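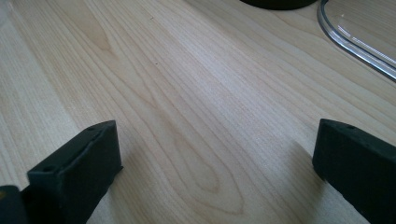

Gasasska Household Recipe Cards

Version 3 of the transcribed set

Summary

Gasasska is a collection of 1,043 handwritten and typed recipe cards, transcribed to plain text with a small amount of labeling. The cards come from home kitchens in and near Plerano and were mostly written between the 1950s and the early 1990s. The text can be used for studying home cooking, for spelling and abbreviation work, and for testing programs that read ingredient lists.

The set holds text only. Scans of the cards are kept separately and are not part of the download.

Where the cards came from

Most of the cards came in four boxes. The Lehner box is the largest and has more than 600 cards, nearly all in one hand. The Hokow box is smaller and mixed, with clippings pasted over older cards. In those cases we transcribed the top layer and noted in the remarks column that something is underneath. The remaining two boxes have no family name attached and are called Box C and Box D in the source column.

Families who gave cards agreed to have the recipes published. Names of private people were replaced with a tag such as [AUNT] or [NEIGHBOR] when the card made the relation clear, and with [PERSON] when it did not. Street addresses and phone numbers were removed. Names of towns were left in.

Files

cards.csv has one row per card.
ingredients.csv has one row per ingredient line, linked to the card by card_id.
units.csv lists every unit spelling found and the form we mapped it to.
notes.txt has longer comments on single cards.
CHANGES.txt is the version history.

All files are UTF-8. Fields are separated by commas and quoted when needed. Line breaks inside a card are written as a slash with a space on each side. A few cards use a real slash for fractions or for "and/or," and those have no spaces around them.

Columns in cards.csv

card_id: a letter for the box and a four-digit number. Numbers follow the order in which the cards sat in the box. There are gaps where a card turned out to be blank or a duplicate.
source: Lehner, Hokow, C or D.
title: as written, including misspellings. Empty if the card has no title.
body: full text of the card.
course: our label. One of bread, soup, main, side, salad, dessert, preserve, drink, other.
hand: typed, cursive, print or mixed.
decade: our best guess, or "unknown."
legible: 1 to 3, where 3 means every word could be read.
remarks: free text.

Columns in ingredients.csv

card_id: as above.
line_no: position of the line on the card.
raw: the line as written.
amount: a decimal number where one could be worked out, otherwise empty.
unit: mapped form from units.csv.
item: the ingredient in lowercase, singular.
prep: chopped, melted, sifted and so on.

How the text was made

Aqeel Talpur transcribed the Lehner box and Box C. Nivaldo Pimentel transcribed the Hokow box and Box D. Each then checked a sample of 200 cards from the other's work. Where the two readings differed and could not be settled, the word is followed by a question mark in square brackets, like this: marjoram[?].

Spelling was kept. "Choclate," "vinilla" and "brocolli" are in the raw text on purpose. The item column uses standard spelling, so searches are best run there.

Words crossed out on the card were left out of the body unless the correction changes the recipe. If a cup of sugar was crossed out and replaced with three quarters of a cup, the body has the later amount and the remarks column has the earlier one. We assumed the uncrossed amount was the one the cook wanted.

Course labels were assigned by Nivaldo from the title and body. Zucchini bread is under bread. Gelatin salads are under salad even when they contain marshmallows. Please don't open an issue about this; it has been discussed enough.

Known problems

Capital T and small t for tablespoon and teaspoon are a problem throughout the Lehner box. The writer used a tall lowercase t for both in her later cards. We went by the ingredient: soda, salt and spices were read as teaspoons, butter and flour as tablespoons. Any amount decided this way has "t-guess" in the remarks column. Don't bake from these without thinking about it first.

Amounts such as "butter the size of an egg," "a 10 cent can" and "flour to make it right" have no value in the amount column. We tried converting the butter ones in version 1 and took the conversions out again.

Thirty-seven cards have no method at all, only ingredients. They are complete as transcribed. If you filter on body length you will lose them.

Oven temperatures are given as "slow," "moderate" or "hot" on many older cards. They are left that way.

The decade column is weak. It rests on the printed card stock, package sizes and, in a few cases, the ad on the back of a clipping. It should not be used to date anything.

Fruitcake is overrepresented. The Hokow box has its own divider for it. If you are counting dishes across the whole set, look at the boxes separately before saying anything about what people in the area ate.

What the set is not good for

The recipes have not been tested. Canning and preserving cards in particular follow old practice and should not be used for putting up food. Many call for sealing with paraffin or for processing times that are now considered too short. Rows with the course label preserve are there for the text only.

The set is too small and too local to stand for American home cooking in general.

Changes since version 2

Box D added.
The prep column split off from item.
"Oleo" now maps to margarine in the item column. The raw column still says oleo.
Card L0412 and card L0413 were joined. They are the front and back of the same noodle recipe.
Several fractions fixed where one half had been read as one fourth.

Corrections

Send corrections with the card_id and the line number. We can check them against the scans, usually on a Wednesday, when Aqeel has the drive. Corrections to spelling in the raw and body columns are only taken if our transcription differs from the card.

Use

The transcriptions and labels may be used and shared freely, including in printed cookbooks, with a mention of the Gasasska cards. Please keep the name tags in place and do not try to work out who the people were.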